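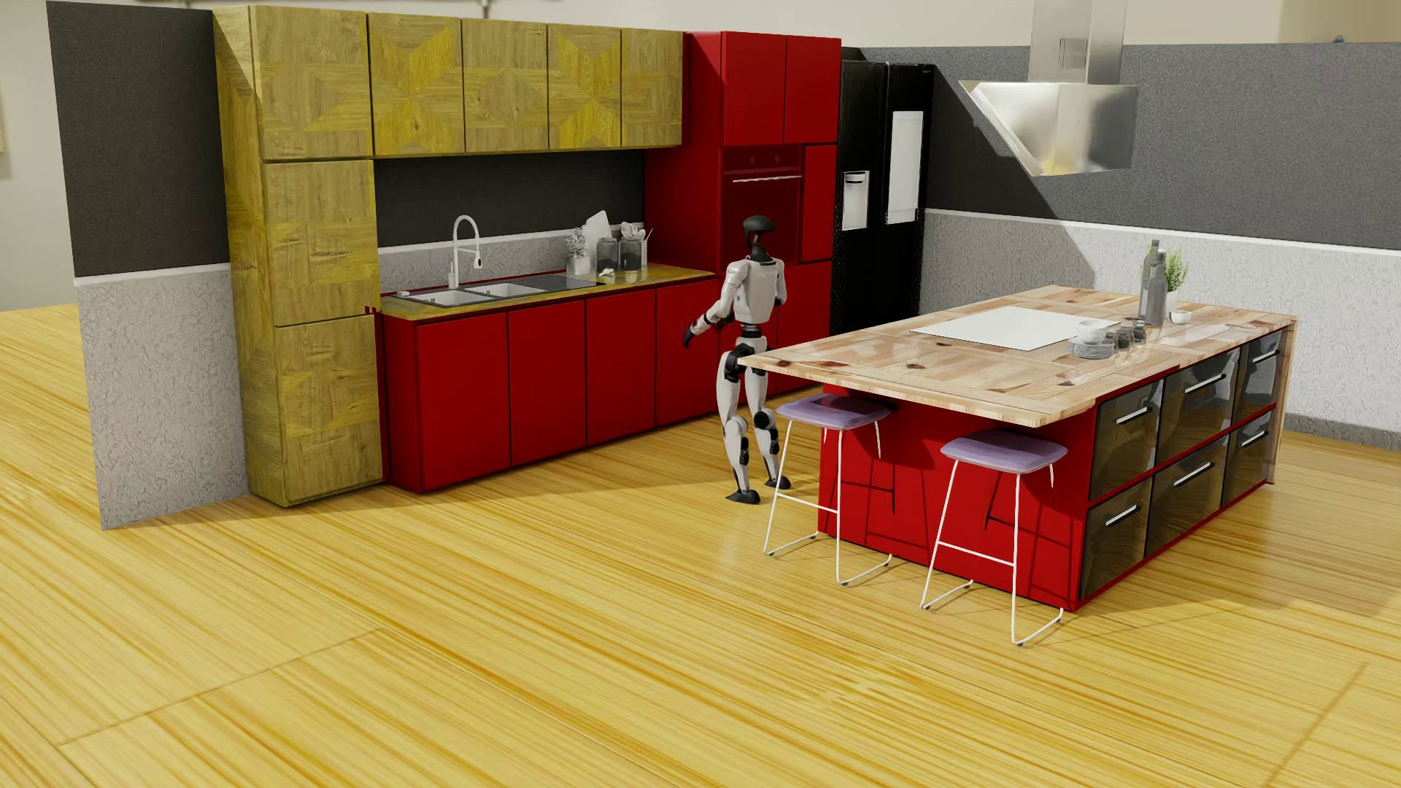
Figure 1. Kitchen with red base units, island and wood-grain floor (computer render).

Student work > Interior Design > Year 2 reports

3. Storage heights and reach

The study compared how often items were taken from base units, wall units and tall cabinets in a shared student kitchen at Boseslow House. Eight residents kept a written log during October. Each was asked to record 40 retrievals, noting the item, the shelf and whether a step was used.

Two logs were incomplete and were left out. In the remaining six, base units were used most, mainly for pans and dry goods. The top shelves of the wall units were used least – several residents stored only spare crockery there. Step use was recorded for the top shelves only.

The method has limits. Residents chose their own shelves at the start of term, so height and item type cannot be separated. Valentyna Panasiuk suggested repeating the log with fixed shelf contents – this was not possible before submission.

4. Door handles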